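Best way to clean around a vessel sink?
Posted by Zanele Pillay

We just moved to Anduvthorpe and I finally have a bathroom sink that sits on top of the counter! White ceramic bowl, glossy black slab, faucet coming out of the wall. I love it, but the black shows every single water spot. What do you all use?

Thulani Shezi
Oh, you'll have fun with this one! Spray the cloth, then wipe the slab in long strokes and buff it with a second dry cloth. That last buff is what gets you the shine.

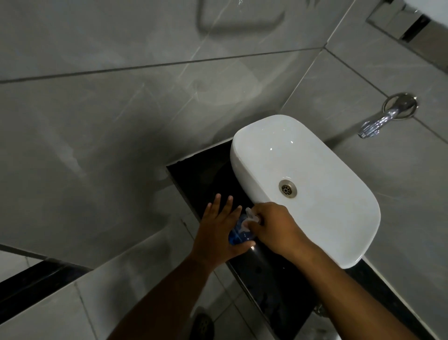

Do the bowl after that, and go around the drain with an old toothbrush (soft bristles, please). Mine has looked great for 4 years. Check whether your slab is real stone, though, and if it is, keep vinegar far away from it!

Nokuthula Baloyi
dish soap and warm water. works on mine

Dilek Akgül
Seconding the dry cloth! I keep one on a hook by the faucet and wipe up every night after brushing my teeth.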